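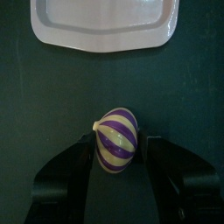

Print this entry | E-mail this entry

Newsroom lab notebook
Sat 16 November

Back on the newsletter thing. Quick recap for whoever reads this before the next class: the Redport student newsletter goes out from Gandham, which was picked before my time, and we've been trying to move it to plain HTML templates we write ourselves. The working template is called Addo. The old one is still called "new template FINAL," and yes, it's still the default, so please check the dropdown before you hit anything.

Plan for today was to fix the headline sizes and go home. Ha.

First problem: Addo looks lovely in a browser and bad on my phone. The lead headline came out bigger than the masthead, and the byline wrapped so the reporter's last name sat on its own line (every single story!). I'd set the headline in one place and Gandham was quietly adding its own style on top when it saved. I only caught it by sending myself the test, opening the raw source and reading it line by line with a bagel. Once I put the size directly on the headline cell it held. Did the same for the byline and the deck. Ugly code, but it's email, everybody's code is ugly.

Second problem, and this ate the morning: preview text. That little gray line next to the subject in your inbox. Ours has been saying "View this email in your browser" since January, which is a terrible thing to say to a person who hasn't decided whether to open it. I moved the browser link to the footer and put a hidden line at the top that the editor of the day can write. Then I wrote one myself for the school board story and it took me longer than the code did. It's really a second headline! I'd like to make this an assignment. Write the subject line, write the preview line, don't repeat yourself, and no cute stuff when the story is about somebody's bus route being canceled.

Limits I'm going with for now:
Subject line, 50 characters max
Preview line, 11 words max
Stories per issue, whatever we have that's edited. If it's two, it's two.

I went back and forth on that last one. Students want the issue to look full, so on a slow week we pad it with links to things from the archive and then people click on a parking story from last spring and write in to ask why we're reporting it again. I'd sooner send a short one. The Jesport class sends theirs short and it reads like a note from a neighbor, and I'm a bit jealous of it.

Test sends: 20 to the lab list. Replies so far are mostly "looks good," which is kind of you all and no help whatsoever. If you're on the list, please tell me what mail app you used and whether the pull quote has a bar down the left side. On my laptop it does. On my phone there's a bar and then a second, fainter bar, and I have no idea where that one is coming from. I tried removing the border and both bars went away, put it back and both came back. Leaving it alone until I've had some sleep.

Dark mode: the logo disappears. It's black letters on a transparent background, so in dark mode it's black on black. I exported a version with a thin white edge and it looks like a ransom note. Need somebody with actual design skills to redo it, or we just type the name out in text, which loads faster anyway and which screen readers can read without any help from us.

Alt text, while I'm here. Half the photos in the last issue had the upload name as the alt text. I've made the field required in Addo, so it'll yell at you. Please don't type "photo" to make it stop yelling.

Still to do:
- unsubscribe link works but lands on a page with the old school colors
- corrections box needs a home, I'd like it up high, under the first story
- find out who has the Gandham password besides me
- change the default in that dropdown!!

Leaving the test issue in drafts. Don't send it, the weather item is made of filler text.

Contact the newsroom lab | Copyright Redport Newsroom Lab | Back to top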